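Home | Units | Week by week | Readings | Tutors | Contact

Streets and Their Costs
Week 7 notes: is "walkability" worth measuring?

Reading: Leclerc, chapters on the Dovdale survey. Skim Csonka's reply if you have time.

Most of you will have met a walk score on a real estate listing. A street gets a number out of 100 and the number gets repeated by agents, councils and newspapers until it sounds like a property of the street, the way height is a property of a hill. I don't think it is, and I'd like you to leave this unit at least a little suspicious of it.

Start with what goes in. The Dovdale index used footpath width, crossing distance, ground-floor frontage and the number of shops within a set walk. All of these are cheap to collect from a desk. Shade, slope, noise, and whether a person with a pram feels safe at 9 pm were left out, and Mireille Leclerc admits in a footnote that cost was the main reason. Read that footnote twice.

Pavement, crossing and frontage:
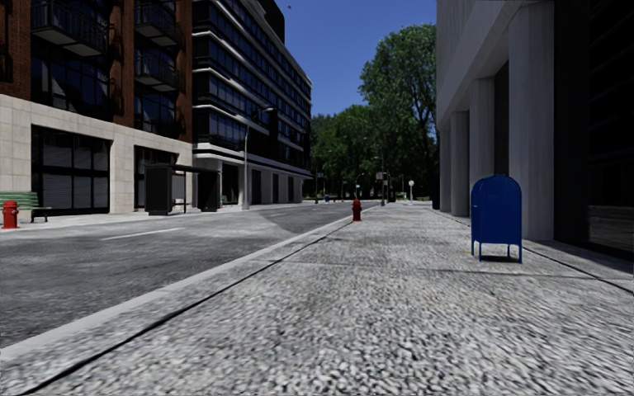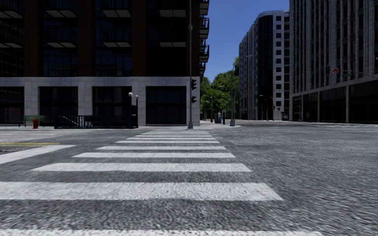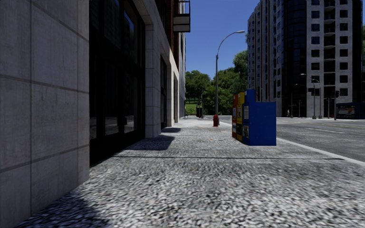
Then there are the weights. Dovdale gave frontage 40 per cent of the total. Why 40? The report says it "reflects expert judgement", and I have yet to find out whose. Benedek Csonka re-ran the figures with even weights and Famden dropped from near the top of the table to the middle. Nothing in Famden had changed. The shops, the kerbs and the people were the same.

The survey behind it deserves a hard look too. It went out to 2,000 households and 175 sent it back. Leclerc treats the replies as a fair sample of the suburb. Perhaps they are, but people who answer a survey on walking are quite likely to be people who walk – and she makes no attempt to check.

Csonka isn't off the hook. He claims wider footpaths "produce" more foot traffic, with Polat and Sultow as his only two cases. Sultow opened a train station in the same period. He gives that one sentence.

For the tutorial, bring a one-page answer:
Pick one thing the Dovdale index leaves out. How would you measure it, what would it cost, and who would complain?

Csonka's tables are on reserve at the library desk, two-hour loan. The scan online is missing a page.

3 comments | 12 shares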